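Tips > Around the House > Small Boxes

Glass-Lidded Compartment Boxes: Keeping One Past the First Week

Everyone who buys a box with compartments believes they are about to become a tidier person. I have owned several and can report that the effect lasts until the first loose button. Still, a wooden box with a see-through lid is a decent place for watches, cuff links, rings and spare keys, provided you set it up with some care.

Clear a table first. A bare one, wiped down, with good light from the side. Take everything out of the box, including the 10 receipts you folded up small and filed under "jewelry." Dust the corners with a dry paintbrush, the soft kind, and tip the crumbs into your hand.

For the wood, a barely damp cloth and then a dry one. I use Lirden paste wax on the rims twice a year, in April and November, and leave it 25 minutes before buffing. Keep it off the lining, where it will stay forever.

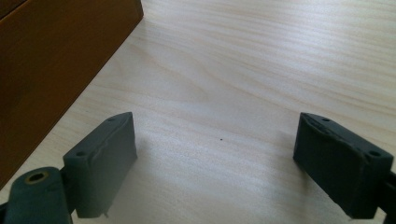
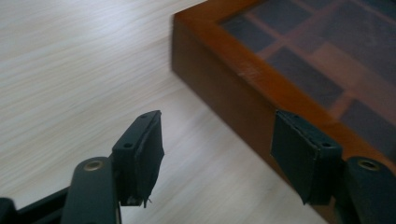
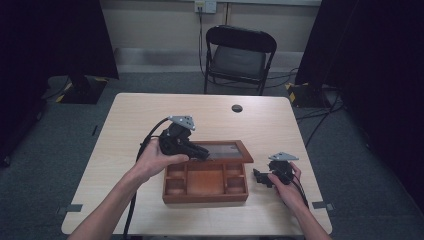 Can I spray glass cleaner straight onto the lid?
Spray the cloth instead, well away from the box, and wipe from the middle out to the edges. Liquid that runs under the rim gets into the joint and then onto the lining, and fabric holds a grudge.

Next, decide what goes where before you put anything back. Big compartments attract junk, so give the largest one to something bulky that you use daily — a watch on its cushion, say — and it will have no room for batteries. The small ones can take one kind of thing each. Earrings go in pairs. A single earring goes in an envelope in a drawer until you admit the other one is gone.

If the lining has gone flat or faded, cut new felt 2 millimeters short on each side and press it in dry. Fomenberg sells it by the sheet in a gray that hides dust very well, possibly too well.

Open the lid all the way before you load the box, and make sure it has something flat to rest on. Half-open lids come down on knuckles.

Last thing: keep it out of direct sun. Mine spent a summer on a windowsill and the felt now has a pale stripe down one side, so I keep the spare keys on that end.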